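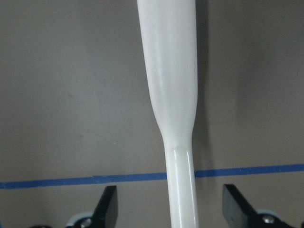
Slow Soup and a Slower January

January 8, 2021

Well, the tree is finally down, the last of the cookies went to the birds (they were pretty stale by then, poor things), and I have gone back to making soup every Friday the way I did last winter. I can't tell you how much I missed it!

The bean soup I keep coming back to is one I first had at Virág, the little lunch place in Anddale with the steamy windows and the mismatched bowls. They never would give me the recipe, so I've been working it out at home for 7 years now, a little more paprika one week, a little less vinegar the next, and I think I'm finally close. You want 600 grams of dried beans, soaked overnight, and 2 onions cooked so slowly that you forget you started them. I put mine on and then go fold laundry, or call my sister, or just stand at the back door and look at the snow on the fence.

Then the beans go in with a bay leaf and plenty of water, and after that it's mostly waiting, with a stir whenever I wander past. I save the salt for the end, same as my grandmother did, and I've never dared to try it her sister's way.

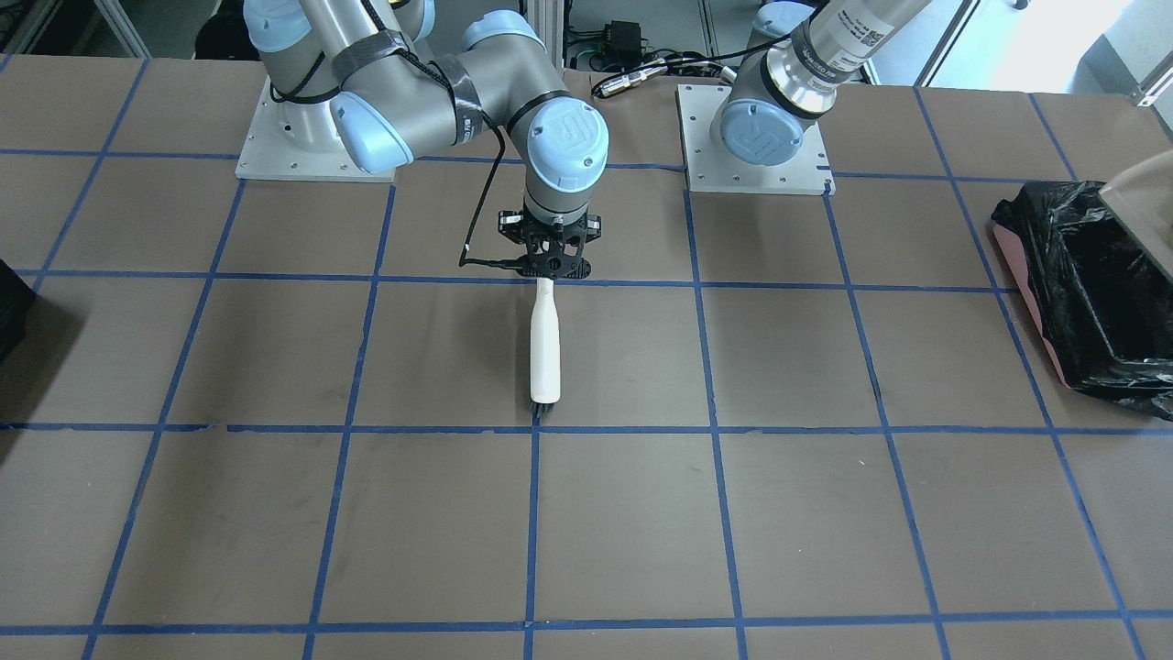

Blue tape squares on a brown tabletop.

We eat it with rye bread and too much butter, and whatever is left goes into jars for Saturday. If you have a bean soup of your own, please leave it in the comments, I'd love to try it before the thaw.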